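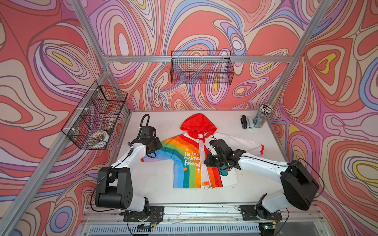

Paraskevi Kokkinos writes that she has been promised a machine to fold the laundry for most of her adult life, and asks whether she should go on waiting or simply buy a larger hamper. Her letter is typical of those received by the Sethi Center for Domestic Technology, and the answers below are intended for readers in the same position. They were last reviewed on November 11, 2025.

Can a robot fold clothes at home today?

In a limited sense. Several research groups have robots that can fold a towel or a plain T-shirt placed in front of them on a table. A household needs a good deal more than that. The machine must take one item from a heap, recognize it, turn it right side out, fold it and put it away, and must do so without someone standing by. The Center is not aware of a product on general sale that does all of this dependably.

Why is a child's jacket harder than a towel?

A towel is a rectangle and has no front. A jacket has two sleeves, a hood, a zipper and often more than one layer of cloth. The hood does not lie flat by itself, the zipper makes one line of the garment stiff, and each sleeve has to be brought in before the body is folded. Small sizes leave little room for two arms to work side by side.

Are two arms necessary?

For most garments, yes. One arm can drag or push cloth, but a clean fold usually requires holding two points at once. Single-arm designs exist and are less expensive – they are also slower, and tend to need a smooth surface with nothing else on it.

How well did the machines perform in the Center's own trial?

The Codari trial covered 263 garments, all laid out flat beforehand by staff. Of these, 11 were set aside as unsuitable, mainly items with drawstrings or loose straps. Plain shirts gave the best results. Hooded garments gave the poorest, and staff often had to straighten the cloth and begin again. The average time for a hooded item was around 269 seconds, which most parents would regard as slow.

What about dishes, floors and other chores?

Floor cleaning is the most settled of the household tasks. Loading a dishwasher has been shown many times in laboratories, but breakage remains a concern. Wiping a table is within reach if the table has been cleared first.

Is the position any better on the shop floor?

Considerably. A workshop can arrange the work to suit the machine: the same part, in the same place, under the same light. Cadarix, a small packaging firm that advises the Center, uses robots for boxing and labeling. It still folds and bags clothing by hand – Imogen Treloar, writing on the firm's behalf, gives the reason as "too many kinds of sleeve."

Should I delay a purchase until a folding robot is available?

The Center does not recommend it. Readers considering an early model should ask the seller for an unedited demonstration with their own clothes, and should ask who is responsible for damage.

Will there be further trials?

Yes. The Jatness trial opens in December and will begin with garments in a basket, unsorted. Households wishing to lend children's clothing may apply in writing. Items should be clean and marked with the owner's name.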